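Renting and Caring for Our Tables: Your Questions, Answered

Hello, and welcome! We get a lot of the same questions at Kurngate, usually from folks planning a party or a craft sale, so we've put the answers together on one page. Take your time with it, and if you don't see what you need, send us a note.

All four show light, wood-grain tabletops.
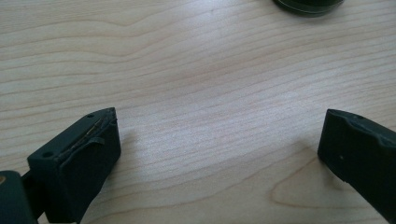
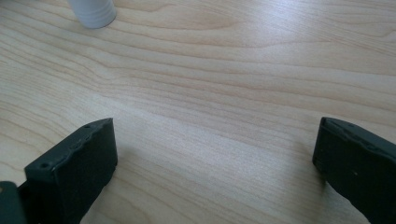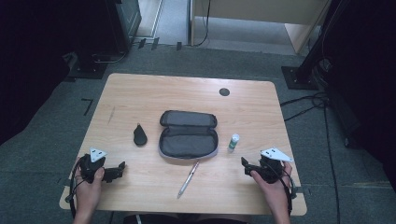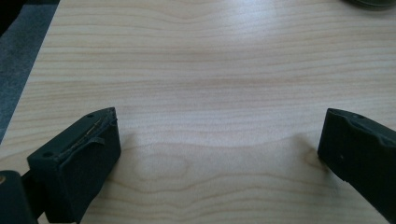 How far ahead should I book?
For most of the year, 3 weeks is plenty. October is another story (every church supper and school fair in the valley seems to land in the same month!), so if you have a fall date in mind, please get in touch as early as you can, even if your guest list is still a bit of a mess.

How many people fit at one table?
The Flillen seats 4 comfortably, with room for serving dishes in the middle. The Drellska is the longer one and seats 6. You can squeeze in another chair at the end if everyone is on good terms, but elbows will touch.

Do I need a tablecloth?
Not at all. Plenty of people leave the tops bare and put a runner down the center. If you do use a cloth, we only ask that you skip the plastic-backed kind under hot dishes, and please don't use tape or thumbtacks to hold it in place. Clips are fine, and we're happy to lend you a bag of them.

Somebody spilled red wine. What now?
Oh, it happens at nearly every wedding we do! Blot it with a soft cloth, wipe with warm water and a drop of dish soap, then dry it well. Please don't reach for bleach or a scouring pad. We would much rather take back a table with a faint stain than one with a scrubbed patch.

Can I leave tables outside overnight?
Please bring them in, or at least under a porch roof. Dew does more harm than you'd think, even on a clear night.

Do you deliver?
Yes, anywhere in town and out as far as Xenos Hall. It takes us around 3 hours to get through a morning's deliveries, so we'll give you a window and call when you're next on the list. Stairs are no trouble, but do mention them when you book.

What if I need to cancel?
Just call us. Your deposit can go toward another date, and we won't make a fuss over it.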